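책상 위의 사계절

12월이 되면 나는 해마다 같은 결심을 한다. 올해가 가기 전에 책상을 한번 제대로 치우자는 결심이다. 서랍 밑바닥에 굴러다니는 건전지며, 언젠가 쓸 것 같아 모아 둔 끈이며, 설명서만 남고 물건은 사라진 상자까지 싹 정리하고 나면 새해에는 조금 더 나은 사람이 될 것만 같은 기분이 드는 것이다. 물론 결심이 책상까지 가닿는 데는 늘 시간이 걸린다. 작년에는 2월이 되어서야 첫 번째 서랍을 열었으니까.

그래서 이번 호에서는 남의 책상 이야기를 좀 들어 보기로 했다. 내 책상은 못 치워도 남의 책상 구경은 언제나 즐겁지 않은가!

처음 찾아간 사람은 번역가 카롤리나 빌렐라였다. 세하노 골목 안쪽, 간판도 없는 2층 작업실에서 그녀는 커피부터 내려 주었다. 책상은 놀랄 만큼 말끔했다. 사전 한 권, 연필 한 자루, 그리고 외할머니에게 물려받았다는 문진 하나. 비결을 물었더니 한참 웃다가 옆방 문을 열어 보였는데, 거기에 책상에서 쫓겨난 물건들이 전부 모여 있었다. "손님 오기 전에 다 밀어 넣었어요. 화요일마다 이래요." 나는 그 방이 참 마음에 들어서, 인터뷰의 절반은 그 방 문턱에 앉아서 했다.

정리 상담을 하는 일세 페르후번은 생각이 조금 다르다. 지금까지 897개의 책상을 보았다는 그녀는(숫자를 꼬박꼬박 수첩에 적어 둔다) 방을 통째로 비우는 정리를 권하지 않는다. 손이 닿는 자리에 다섯 가지만 정해 두고, 나머지는 한 달에 한 번 자리를 바꿔 보라는 것이다. 자리를 바꾸다 보면 그 물건을 마지막으로 만진 게 언제인지 저절로 생각나고, 생각이 나지 않는 물건은 상자로 간다. 상자는 뚜껑 있는 것으로 고르되 너무 크면 안 된다고 했다. 큰 상자는 또 하나의 옆방이 되어 버린다나. 카롤리나 씨에게는 이 말을 아직 전하지 못했다.

그런가 하면 올해 아흔한 살, 그러니까 수첩에 또박또박 91이라고 적어 준 그윌림 젱킨스 할아버지는 평생 책상을 치운 적이 없다고 했다. 베스툰뷔 기차역에서 오래 일하다 은퇴한 뒤로 모형 비행기를 만들어 왔는데, 접착제와 사포와 종이 도면 사이로 손을 뻗으면 찾던 것이 꼭 거기 있다는 것이다. 누가 치워 주면 오히려 일주일을 헤맨다며, 손주들에게도 책상만은 건드리지 말라고 일러두었단다. 나는 돌아오는 기차 안에서 이 말을 오래 곱씹었다. 어지러운 책상에도 주인만 아는 지도가 있는 모양이다.
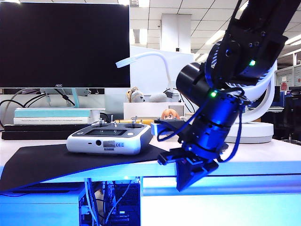
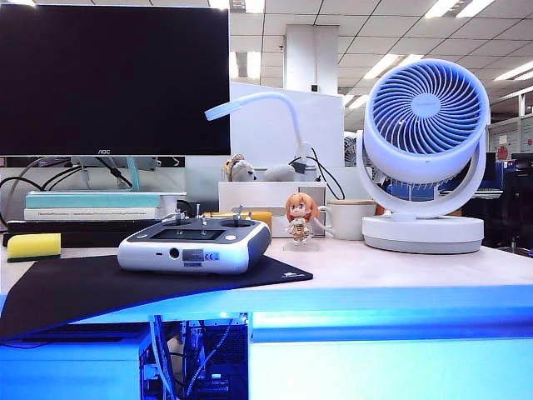 취미가 있는 사람의 책상은 아무래도 일만 하는 책상과는 다르게 정리해야 한다는 게 일세 씨의 마지막 조언이었다. 취미 물건을 일 끝난 뒤에나 꺼내는 것으로 여겨 깊숙이 넣어 두면, 꺼내는 일이 귀찮아서 취미까지 시들해진다는 것이다. 조종기처럼 두 손으로 잡는 물건은 마우스패드 위에 올려 두어도 좋다고 했다. 앉자마자 손이 가는 자리이고, 작업을 시작하려면 어차피 한 번은 들어서 옮겨야 하니 먼지가 앉을 틈도 적다. 책은 모니터 아래 빈 공간에 눕혀서 쌓되, 지금 읽는 책을 맨 위에 둔다. 전선은 한쪽으로 몰아 책상 뒤편으로 내려보내면 그것만으로도 한결 시원해 보인다. 그리고 인형이든 피규어든 보고 있으면 기분이 좋아지는 것 하나쯤은 꼭 남겨 두라고, 몇 번이나 힘주어 말했다. 이런 이야기를 받아 적고 집에 돌아온 날 밤, 나는 드디어 첫 번째 서랍을 열었다. 건전지가 한 움큼 나왔고, 잃어버린 줄 알았던 만년필 뚜껑도 나왔다. 두 번째 서랍은 다음 주에 열어 볼 생각이다.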